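Rent went up again, so the laundry room is now my bedroom wall

Posted 11th August

If you've been looking at studios in Gretutley this summer, you already know what I'm going to say. They're small, they're not cheap, and more and more of them come with a washer and dryer right there in the room where you sleep! I spent most of July reading listings (some people do crosswords) and I can tell you the in-unit laundry stack has gone from a nice extra to the thing every landlord puts in the headline.

The news this week is that the old Schmieder building, the one by the bus depot with the green awning, has finally opened its doors to renters. There are 124 studios in there, spread over the old factory floors, and every single one has its own laundry. I went to the open house on the first morning and the line was already down the steps and past the bike racks. A woman in front of me had brought a tape measure and a folding chair, and I was jealous of both.

Rent starts at $1,178 a month. That gets you a place on the lower floors facing the depot, and the buses start early, so take that into account. You also put down a deposit of $700, and there's a parking fee of $160 a month if you want a spot in the lot behind the building. I asked if the parking was covered. It isn't.

Now, the laundry. I've lived in four apartments in this town and carried my sheets down a fire escape at two of them, so I'm the last person who's going to complain about having machines at home. But where do they go? In a one-bedroom there's usually a closet or a corner of the kitchen. In a studio there's one room, and the stack ends up next to whatever else needs an outlet, and then your bed goes in the space that's left.
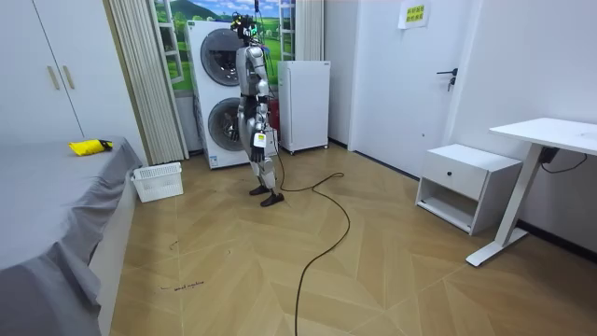 A stacked washer-dryer and mini fridge in a small room with a herringbone floor.

I talked to a few people in line and the feeling was pretty split. One guy told me he'd take a dryer by his pillow over the laundromat any day, and he'd been paying for the laundromat long enough to have opinions about each machine. Another renter works nights and was worried about the neighbors, which I hadn't even thought of. If everybody has a washer, everybody can run it at six in the morning! The leasing desk said quiet hours go from ten at night to eight in the morning and that covers washers too. We'll see how that goes.

The Schmieder place isn't the only one going this way, either. Fotia, the company that manages the brick apartments over on the canal side, has started swapping its basement laundry for machines in the units. They've done the top two floors and expect to get to the rest over the winter. A friend of mine lives on the third floor there and says the basement machines are down to three that work, so she's hoping her floor is next. The old basement is supposed to become storage lockers. I'd pay for one of those (my skis are living under my desk right now).

A few things I'd ask if you're going to look at one of these places. Find out if the dryer vents outside or collects the water in a tank, since you'll be the one emptying it. Ask who pays for the water. At the Schmieder building it's split by floor, so your neighbor's ten loads a week are a little bit your ten loads a week. And bring something to measure the bed space with, because the floor plans they hand out don't show the machines at all. I checked twice.

Oh, and for anyone who still depends on the laundromat, Skamus Wash on the corner is staying open. There was a rumor going around that they were closing once the new building filled up, but I stopped in and the sign on the door has the same hours as always. They've also fixed the change machine, so you can stop hoarding quarters.

Open house hours at the Schmieder building run every afternoon through the end of the month, and you don't need an appointment. Bring ID and a recent pay stub if you think you might apply on the spot. The side entrance is the one with the ramp, and the elevator was working when I was there.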